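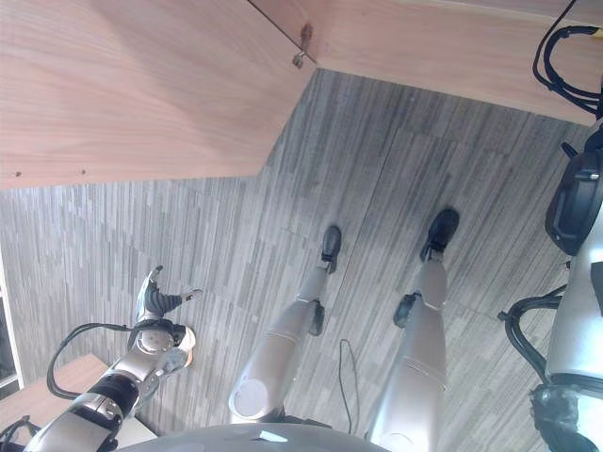

The Zesau humanoid, after our first proper stint together

I do the admin for a small lettings office, and since May we've had a Zesau on hire from Koech, mostly for filing. Yetunde Olatunji, my manager, picked it over the Jatton because the Jatton wanted its own room and we haven't got one!

Setting up took 30 minutes, plus a very long phone call about the wifi. After that you show it a job a couple of times and leave it to plod. And it does plod (I can clear a shelf while it's still thinking about the first folder), but it doesn't mind doing the dull ones.

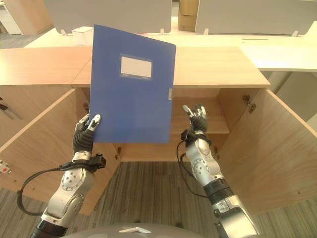

My own day has changed more than I expected. I used to lose my mornings to filing and now I'm on the phone to tenants, which I like better, though I do miss the quiet. Our blue plastic folders suit it nicely, as it can pinch one by the edge and keep it upright in front of the open cabinet. Paper wallets are another story, I still do those myself.

Gripes? The Zilent app logs me out constantly, and I've become the person who gets asked about charging, updates and error 1256, with no extra pay so far. Yetunde says we'll talk about it. Four stars from me.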